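Plates, Pegs and Plenty of Practice

If you've walked past the Iltden room lately and heard the clack of plates, that's our dish rack project, and it's going so well! Siu-ming Su and the Gekwood team are gathering examples for Fluvance, the learning system we hope will one day put away plates in any kitchen it meets. The goal is 2,000 recorded runs by December, and as of 2023-10-20 we have 600 of them saved and checked. 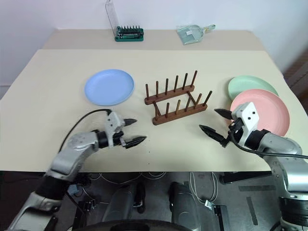 Three plates, one empty rack and both arms at the table.

Each run begins with the rack empty and the plates laid out on either side. An operator guides the 2 arms through the whole job, start to finish, while the cameras and joint sensors record everything. Then the plates come off, get shuffled into a new layout, and we go again (a good session gets us 40 runs, and there's a bit of cheering when it does).

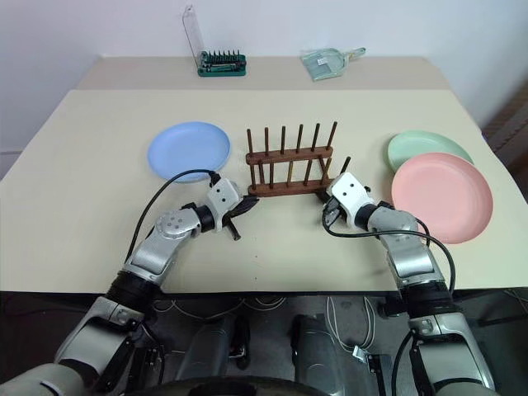
Overlapping plates are our favorite layout right now. The operator has to decide which one to take first and how to get a finger under the rim, and those small choices are exactly what we want Fluvance to pick up. We keep the slow, careful runs and the ones with a second try at a slot, too. Siu-ming tags those by hand so they're easy to find later.

Next up are bowls, and a different rack on loan from Thorlacius. If you'd like a turn at the controls, add your name to the sheet by the door. New operators get a short practice session first, and your runs go into the set with everyone else's!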